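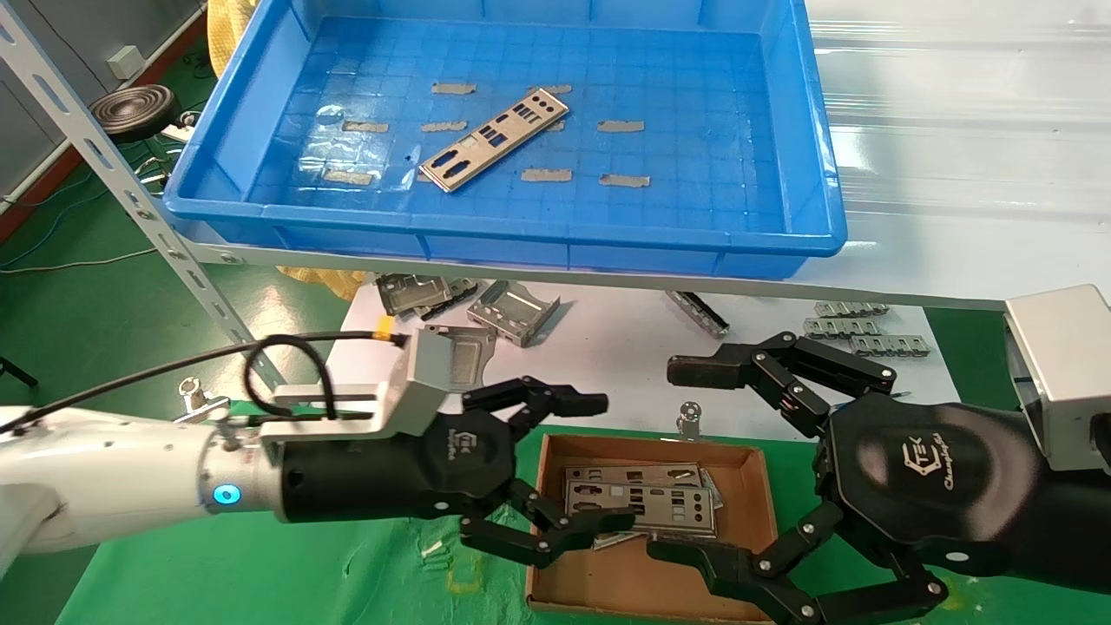

Noise hunt, Calimlim desktops

18 November 2018

Third go at the hum. Want this written down properly before I forget what got swapped into what, last week's page is useless (my own fault, coffee).

Where we were: the Calimlim machines going to the Kusstead reading room are fine on the bench and awful on a desk. Ileana heard it first. Low drone, comes and goes, slow beat to it. Worse with the side panel on. Kusstead say the reading room is very quiet in the mornings and they'd like it kept that way, fair enough.

Using machine 23 for everything today so there's at least something constant. The others stay shut.

Setup

Machine on the wooden desk by the window, same desk as before, felt mat taken away. Heating off. Meter on the little tripod at head height for someone sitting down. Azadeh's point from last time was that I kept moving the meter between runs and then arguing with the numbers. Taped the tripod feet down. Only comparing runs from today against each other, the old ones are worthless.

Rear I/O shield is out, blue tray on the shelf. Leaving it out until the fan question is settled, it has to come off for access to the back edge of the board and I'm sick of refitting it.

Run A – as it came in

Everything stock. Fan idles at 800 rpm according to the board. Drone present, easy to hear from the chair. Pressed on the top of the case with a flat hand, drone drops. Pressed on the side panel, drone goes almost completely. Pressed on the drive cage, nothing, maybe slightly worse?

So panel is doing the singing. Doesn't tell me who's doing the pushing.

Run B – hard drive unplugged

Booted from a stick. Beat gone, drone still there. That's new, and it explains the coming and going – drive and fan are close enough in pitch that they drift in and out of step. Ran it again with the drive back in to be sure. Beat came back inside a minute. Pleased with that one.

Run C – drive in, fan held

Stopped the rear fan with a wooden stick for a few seconds, watched the temps, let it go. With the fan held there's a faint tone from the drive and that's all. Fan is most of it then.

Run D – fan on rubber posts

Pulled the steel screws, fitted the soft posts from the Vavix kit. Horrible to thread. The pull tail on one snapped before it seated, used pliers on the stub. Drone down a lot. Side panel barely buzzing under the fingertips. The meter moved less than my ears did, which Azadeh says is normal for low stuff on the weighting we've got it set to. Need to check if the meter will do the other weighting. Manual is in the drawer under the scale.

Run E – posts plus drive on foam strips

Drive out of its cage clips and sat on foam, just resting. Quiet. Properly quiet, Ileana had to ask if it was on.

But can't ship that, drive's loose. Also foam under a drive means it can't shed heat into the cage. Left it going over lunch with a file copy looping, drive ran warmer than in Run D and was still creeping up when I stopped it. Not happy with that for a machine that stays on all day.

Run F – posts plus rubber grommets on the drive screws

Compromise. Grommets from the old server sleds, trimmed with a blade so that the cage still slides. Between D and E by ear, closer to E. Drive temps same as D. I think this is the one.

Things that did nothing

Damping sheet on the inside of the side panel. Stuck on a good sized piece, expected a lot, got next to nothing once the posts were in. Might have helped in Run A but then we'd be treating the wrong end. It's also heavy and it smells. Peeled it off, residue is a pain, see the citrus cleaner.

Slowing the fan in the BIOS. It goes lower but then hunts up and down, and the hunting is more annoying then the drone ever was. Put it back.

Turning the feet. Don't ask.

Odd one

With the panel screws done up hard there's a thin rattle at the top corner. Back off a quarter turn, gone. Lip of the panel is slightly bent on this one. Could be just 23. Check a couple of the others before writing it into the instructions.

Cost and parts

Post kits are cheap enough. Clondambridge will do us a bag of up to 200 posts in one order and the per-piece price drops. Part number on their sheet is 131, the black ones, NOT the grey which are a harder rubber and a different length. I got the grey first time. Grommets we have plenty of if someone doesn't mind the trimming. I mind the trimming.

Talked through it with Ileana after. She'd ship D on its own and skip the grommets, says the beat is the only thing anyone would notice over a radiator and the posts already take out most of it. She may be right. But the reading room has no radiator noise in the mornings, that was the whole complaint. Agreed to take 23 over there as Run F and let the desk staff live with it for a few days.

To do

– shield back in before it goes anywhere
– weighting on the meter, read the manual
– order the black posts, check we're not on hold with Clondambridge for the last invoice
– ask Kusstead which desk, and whether it's wood or that hollow metal type. Hollow metal will ring whatever we do
– try Run F on a second machine, one with a differnt make of drive
– Azadeh wants her tape back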